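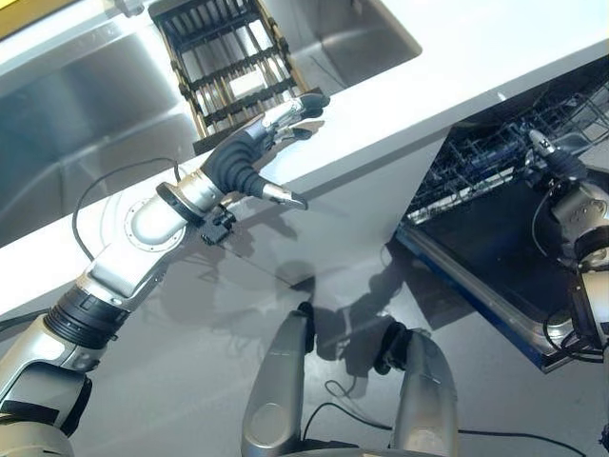
**Cutlery basket on a white worktop: how do I stop the marks, and does it belong there at all?**

Posted by Weronika Stępień in Kitchens, cleaning and upkeep

We moved into this flat in September and it came with a white worktop and a big stainless steel sink. I keep a cutlery basket on the worktop beside the sink, near the back edge. It has a black plastic frame and thin golden-tan rods that make up the compartments. I like it and I'd rather keep using it.

There are two problems.

First, I'm getting marks on the worktop where the basket stands. They are faint, a sort of yellowish grey, and follow the line of the frame. Washing-up liquid and a sponge take off most of it but it is back within the week. The worktop is a laminate, according to the landlord's folder, which says "Pinesance white, smooth" and nothing else. I don't want to use anything that will take the shine off, as it is in the inventory.

Second, I'm not sure the basket is the right thing for that spot. We don't put cutlery in the dishwasher, so all of it gets washed by hand and goes into the basket wet. The handles dry well enough. The bottoms of the teaspoons do not. If I leave them overnight there is still water in the corners of the compartments in the morning.

What I've tried so far:

- Folded tea towel under the basket. It stayed damp and started to smell.
- Bicarb paste on the marks. It worked on the older one, less so on the newer one.
- Standing the basket in the sink itself. It dries better but then I can't use the sink.

The free worktop on that side is 831 mm long and I need most of it for chopping, so a full-size draining rack is out. There is a drawer under it which has the cutlery tray in.

Is there a tray or mat that works under a basket like this? And is there a way of cleaning the rods? They are close together and my bottle brush doesn't fit between them.

---

**Juraj Urban**

Limescale and old tea, most likely. The water dripping off the cutlery sits under the frame where it can't dry, and whatever is in it stays behind. We had the same in our last place, also hard water.

Don't use bicarb paste again and again on a laminate. It is a mild abrasive, and if you scrub the same patch every week you will end up with a dull patch, and dull patches hold stains worse than shiny ones. Do this instead:

1. Take the basket off and wipe the area with warm water and washing-up liquid. Dry it.
2. Mix white vinegar and water, half and half. Wet a piece of kitchen roll with it and lay it over the mark.
3. Leave it five minutes. No longer the first time.
4. Wipe off, rinse with plain water, dry with a cloth.

Check the first time on a bit that doesn't show, behind the tap or somewhere like that. Keep the vinegar away from the join between the worktop and the sink if there is silicone in it, and rinse the steel if you splash it. Do not do any of this on stone or marble. You say laminate, so you should be fine, but the landlord's folder could be wrong. Mine said the boiler was new.

If there is still a yellow tinge after that, it is tea. A bit of bleach-free stain remover on a damp cloth shifts it.

For underneath the basket you want something with a raised edge and some ribs in it, so the frame stands clear of the water. I use a plain plastic tray from Rusnák, the hardware shop by the station here. It was sold for putting under plant pots. Tip it into the sink in the evening and wipe it. Cloth under the basket is no good, as you found.

---

**Hedvika Zeman**

Just put them in the drawer. We dry ours with a tea towel straight after washing and there is nothing on the worktop at all. It takes a minute. A basket is only a place for things to sit about wet.

> **Weronika Stępień:** I take the point, but there are four of us and we wash up at different times. It wouldn't happen.

> **Hedvika Zeman:** Fair enough. Then what Juraj said.

---

**Azadeh Sadeghi**

I'll leave the worktop to Juraj, whose advice is good, and answer the bit about the basket.

*Drying.* Most of the wet teaspoon trouble comes from packing. Spoons lie into each other and hold water between the bowls. Put them in with the bowls up and the handles down, and mix them with forks so that two spoons are never side by side. Knives go with the blade down, and sharp kitchen knives don't go in at all. Before you put a handful in, hold it over the sink and give it one good shake. That gets rid of more water than a night of standing.

If the basket can be lifted with the cutlery still in it, give the whole thing a shake over the sink as well when you've finished. Then move it forward a little from the back of the worktop. Air doesn't get round it properly if it is pushed up against something.

*Cleaning the rods.* Your bottle brush is the wrong tool. These work:

- An old toothbrush, for the outside and the top of the compartments.
- Interdental brushes, the larger size, for where the rods meet the frame. A packet of 6 lasts me ages.
- A strip of old cotton, threaded round a rod and pulled back and forth like a shoe polisher. Slow but it gets the grey film off.

Once a fortnight I put ours in a washing-up bowl with warm water and a spoonful of citric acid for a quarter of an hour, then rinse and stand it upside down. **Find out what the rods are first.** If they are plastic, no harm done. If they are coated metal, keep it short and skip the acid if you can see any chips in the coating. If they turn out to be bamboo or some other wood, don't soak them at all. Wipe, rinse quickly, and dry in the open. I can't tell you which yours are from the colour.

Also empty it completely now and then. Small things work their way down to the bottom and stay there. Ours had a price label and a birthday candle in it.

*Size.* With 831 mm I would turn the basket so its short side faces you. You get a fair bit of chopping room back. I had a long Plumo rack before, a good one, but it took up the entire side and I sold it on. There is also a narrow ribbed tray by Vudico with a spout that hangs over the edge of the sink, so you never have to empty it. It needs a sink with a low rim, otherwise the spout sits too high and the water runs back. Put a ruler across your rim before you order one.

> **Juraj Urban:** Agree about turning it. Citric acid is also better than vinegar for the worktop if you can't stand the smell. A teaspoon in a mug of warm water, same five minutes.

> **Weronika Stępień:** Thank you both. Did the vinegar this morning. The newer mark has gone and the older one I can only find if I get down level with the worktop. I've scratched one of the rods underneath with a pin and it looks like plastic all the way through, so I'll try the citric acid at the weekend. I'm going to measure the rim for the Vudico tray, and get a plant tray if it's too high.

> **Azadeh Sadeghi:** If it's plastic all through you can soak it for longer, half an hour is fine. Rinse it well after, the corners especially.

> **Hedvika Matoušek:** Does the spout tray work with a ceramic sink? Ours has a thick rounded rim.

> **Azadeh Sadeghi:** I doubt it. I'd go for the plant tray.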